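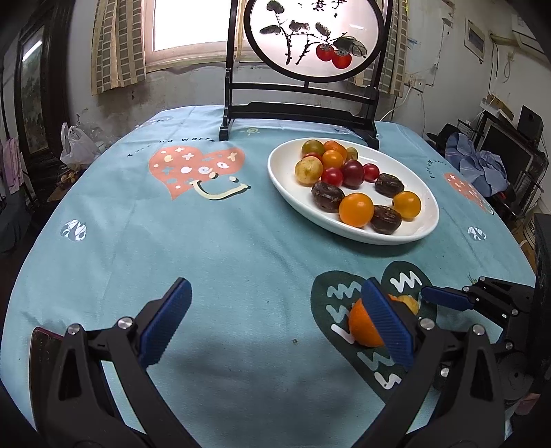 首页 > 随手记 > 机器什么时候能干活

先说结论:家务这块,还早。车间里好一点点,也就一点点。

今天忙死,趁水还没烧开赶紧写两句。起因是上礼拜跟 Wayne Bloxham 吵了一架,在群里吵的。他说再过2年,家里端盘子叠衣服收桌子全归机器,人坐着就行。我说你先让它把一盘小番茄收好再讲。他回我一个表情。行吧。

为什么老拿小番茄说事?因为难啊。大家看视频都爱看翻跟头,看跑步,觉得那个厉害。收果盘没人看。可是你想想收果盘要干嘛:分得清哪个熟哪个没熟,颜色还不靠谱,有的品种本来就是绿的,有的暗红发黑也没坏。皮薄,捏重了就破。捏轻了滚走,滚到桌子底下,再去找。旁边再放三颗皱巴巴的深色的干东西,是果干还是巧克力?人瞄一眼,闻一下,不行就咬一口。机器咬不了。

我在车间干过几年,Trandale 那条分拣线,后来又去 Plamedix 看过他们的包装。说实话线上的东西早就自动了,但是是什么样的自动?来料一个尺寸,一个方向,一个颜色,灯光从早到晚不变。盒子歪一点它就停。停了谁去扶?人去扶。Halima Muli 那时候跟我一个班,有一回她一晚上扶了100多次,第二天手腕贴着膏药来的。所以我听见“全自动”三个字就想笑,全自动旁边永远站着一个人。

家里更乱。家里的光是从窗户进来的,一会儿晃眼一会儿暗。桌布有花,花上还有字,心形啊笑脸啊,人看了当没看见,机器得先搞明白那个笑脸是印的,不是要拿起来的东西。别笑,真有拿桌布图案的,夹了半天夹起来一个角,盘子差点跟着走。

再说手。两根指头能干多少事?比我原来以为的多。垫子上带一条条棱的那种,夹圆的东西不怎么打滑,橘子这种大的,没问题,皮厚,有坑坑洼洼,好夹。柠檬那么大的也行。再往小了走就开始悬,小番茄挨着小番茄挤一堆,指头插不进去,得先拨开,一拨全跑。人怎么弄?人用小拇指挡一下。就这一下,你自己都不知道自己做了。 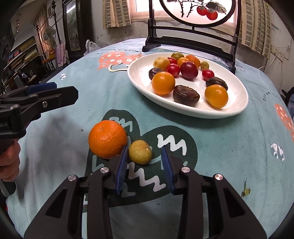
夹小个的青黄果子,左边挨着个大橘子,碍事

看这个就明白了。空桌子上放一个果子,谁都能夹。旁边紧挨着一个大的,指头往哪儿放?先挪大的,还是斜着进?人不想,手自己就去了。现在的办法大多是人拿着夹子一遍一遍做给它看,做够了它再学。笨办法,但是我觉得路子是对的,比坐在办公室写规则强。我以前也写过规则,写到25条的时候发现第3条和第19条打架,就不写了。

Kanini Temba 不同意我的看法,她觉得关键不在手,在“知道什么时候算干完了”。她举的例子我想了两天:收桌子,水果放盘里,塑料袋算不算垃圾?里面也许还有东西。盘子后面那个摆着看的小屏风,画柿子的,要不要动?当然不动。可是谁告诉它不动?我妈擦桌子的时候绕着擦,我小时候擦桌子就给挪了,挨骂。所以人也是骂出来的,不是天生就会。

这么一想又没那么悲观了。

Evalen 那边卖过一个擦桌子的小东西,189块,我买了。会擦,圆的,嗡嗡转,碰到杯子绕开。碰到面包渣推到桌边推下去,地上一排。桌子是干净了!然后我扫地。现在在柜子里,想要的留言,自己来拿,不包邮。

洗衣服是机器干的,洗碗算半个。注意,这两样都是人把东西放进去,人再拿出来。放进去和拿出来,就是这两下最难,几十年了还是人在弄。要我押宝,我就押这两下。哪天机器能把洗碗机里的碗拿出来放回柜子里,不碎,不放错,我请 Wayne 吃饭,他挑地方。

车间那边我押得早一点。料箱里乱堆的零件一个个往外拿,现在已经有人在做,慢,但是夜班慢一点没关系,它又不困。水果分拣也有希望,坏一两个,成本认了就行。家里不一样,家里打碎一个碗,要看是谁的碗。

水开了,先这样。还有一段关于叠衣服的,下次在写,叠衣服比番茄还气人。

分类:瞎琢磨 / 机器与家务 标签:夹爪,收拾桌子,车间,水果

读者留言

Wayne Bloxham:饭我先记着了。我说的是2年,你别给我往后拖。

Terence Sowerby:我们厂里也是,停机一大半是料没摆正。师傅现在口袋里常年揣根筷子,专门捅的。

Halima Muli:膏药那事你还记得啊……那天回家连瓶盖都拧不开。另外擦桌子那个还在吗,我要,给我家猫玩。

Erasto Rashidi:同意放进去拿出来最难。补一个:套被罩。套被罩能做出来我立刻买两台。

博主回复 Halima Muli:在,给你留着,充电线我再找找,可能跟别的线缠一块了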